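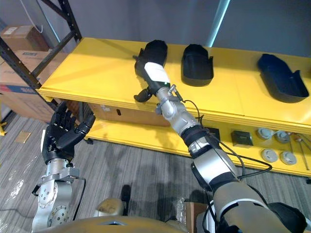 Collecting Demonstrations, Part 2: Arm Tasks at the Shelf

Courses > Robot Learning > Unit 7 > Handout

Reading before lab: the Boonyarit notes on grasp labeling, sections 1 and 2.

What counts as an example

An example is one complete attempt at one task, recorded from the start pose to the release. It holds the head camera video, the joint positions of both arms, and the gripper command. If any of these is missing, the attempt is discarded.

In the shelf task, the right arm grips one of the dark shoe-shaped pieces on the yellow top. The left hand stays in view, raised and open. Keep its joint data anyway — the model predicts both arms, and a still arm is something it has to learn too.

Varying the setup

Each group records 14 attempts. Change the order of the pieces after every 2. Move them a little toward or away from the robot as well. Leave the lower shelf as it is during a set, and note any change to it between sets.

Do not restart an attempt after a poor first grip. Let the operator correct it, and mark the correction in the log. A policy trained only on clean grasps has no examples of recovery.

Labeling

Use the Virard sheet. Mark first contact, grip closed, lift, and release. If you can't tell from the head camera when contact happens, use the gripper current and write "current" in the source column.

Leonor Matos will check the first set from each group before you go on to the second.

Last updated: June 6, 2018

Comments

Yoga Tambunan: Do failed lifts count toward the 14?

Anong Mahawong: Yes, if the recording is complete. Put "fail" in the outcome column.

Sombat Khunthong: The sheet link opens last October's version for me.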